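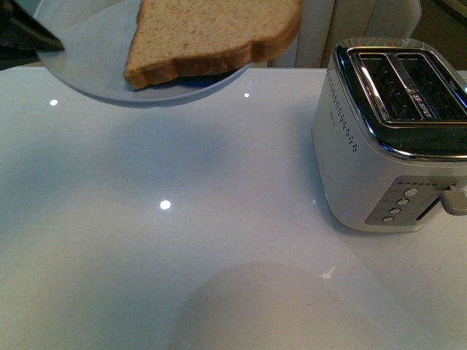
Wumance Music Library: User Guide

Section 4. Adding your own songs

Contents > Getting started > Adding your own songs

This section covers copying songs from a computer, a CD or a recorder into Wumance, and correcting the song details afterwards. If you only want to play songs from a streaming account, go to Section 6.

Before you start

You need:

- Wumance installed and signed in (see Section 2)
- enough free space on the drive that holds your library
- the songs, as MP3, FLAC, WAV or M4A files, or on an audio CD

Songs bought from some older download shops are locked to the program they were bought in. Wumance shows these with a grey padlock and can't play them.

Choosing the library folder

1. Open Wumance and select Settings, then Library.
2. Select Change folder.
3. Pick a folder on a drive that stays connected. An internal drive is best.
4. Select Use this folder. The folder name appears under Library location.

Note: Wumance makes a folder inside this one called Ceston, where it keeps album covers and the song index. Leave it where it is. If it is deleted, the songs are safe but the play counts and star ratings are lost.

Caution: Do not choose a folder that another music program is set to tidy or rename. The two programs will move each other's files and songs will go missing from your lists.

Copying songs from the computer

1. Select Add, then From this computer.
2. Open the folder that holds the songs. You can pick a single song, several songs or the whole folder.
3. Choose Copy or Link. Copy puts a second set of files in the library folder. Link leaves them where they are.
4. Select Start. A bar at the bottom of the window shows progress.
5. When the bar clears, open Recently added and check that the songs are there.

A folder of around 1,000 songs can take most of an hour on an older laptop. You can play music while it runs, but editing is switched off until it finishes. If you close the lid, copying carries on from the same song when the laptop wakes.

Copying songs from a CD

1. Put the disc in and wait for its name to appear in the left-hand list.
2. Select the disc. Wumance looks up the track names online.
3. If more than one match is offered, compare the track lengths with the sleeve and pick the closest. Clean and explicit pressings of rap albums often share a title and differ only in the lengths.
4. Untick any track you don't want.
5. Select Copy disc.
6. Take the disc out when the tray icon turns green.

If the disc isn't recognised, tracks are named Track 01, Track 02 and so on. Mixtapes and promo discs are usually not in the online list, so expect to type these in.

Caution: Don't use a cleaning disc in the drive while Wumance is open.

Correcting song details

1. Right-click the song and select Edit details.
2. Type the main act in Artist.
3. Type any guests in Featured, one to a line. Leave out "feat." and "ft.", as Wumance adds its own.
4. Fill in Producer if you know it. This field is optional but can be searched.
5. Under Year, enter the year the song first came out. If it is from a later best-of, put the year of the best-of under Edition year.
6. Select Save.

To change several songs together, hold Ctrl (Cmd on a Mac), click each one, then right-click any of them. Fields that differ between the songs show a dash. A dash left alone stays unchanged.

Joint singles

Where two groups share a song equally, put both in Artist with a plus sign between them. The song then appears under both names in the artist list. If you put the second group in Featured, the song appears only under the first, with the guest's name in small type.

Samples and original versions

The Linked songs tab joins a song to the record it samples.

1. Open Edit details and select Linked songs.
2. Select Add link and search for the older song. Both songs must be in your library.
3. Choose Samples, Remix of or Cover of.
4. Select Save.

During playback, a small chain symbol beside the title takes you to the linked song. Each song can have up to 19 links. Thanks to Barry Entwistle, whose soul and funk library was used to test this feature.

Making a throwback list

A throwback list fills itself with older songs and refreshes when you ask it to.

1. Select Lists, then New, then Throwback.
2. Set the oldest and newest years.
3. Choose one or more genres, or leave the box at All.
4. Set the number of songs. The starting number is 17.
5. Tick Skip songs I've played this month if you want less repetition.
6. Select Create.

To get a fresh set, open the list and select Shuffle in new songs. Songs you have pinned stay put.

Note: A song with an empty Year field is never picked. To find these, type year:none in the search box.

If something goes wrong

Songs appear twice. You have probably used Copy on a folder that was already linked. Select Tools, then Find doubles, and remove the linked set.

One album is split into several. The Album artist field differs between tracks. Select all the tracks, type one name in Album artist and save.

Songs play too quietly beside newer ones. Turn on Even volume in Settings, under Playback. The files themselves are not altered.

The Bamon remote app shows an old list. Pull down on the list to refresh it. The phone and the computer must be on the same network.

Guide text: Noman Usmani. Last checked in June against the Bonsu release of Wumance.

Next: Section 5. Playing music in more than one room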